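21 October 2023
By Lorna Mercado
12 shares | 0 comments

Vorkeo has begun a trial in Banbridge to establish whether two-armed machines can take over simple household chores. The program, which started in May, covers 200 tasks, including bagging clothes and clearing dishes.

The company said results remain uneven – soft items are still harder to handle than rigid ones – and no date for home use has been set. 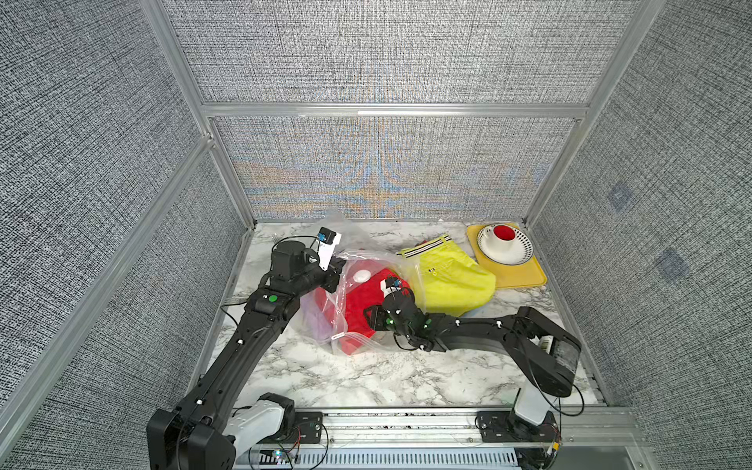
A robot arm grips a corner of a clear zip-top bag holding a red fabric item.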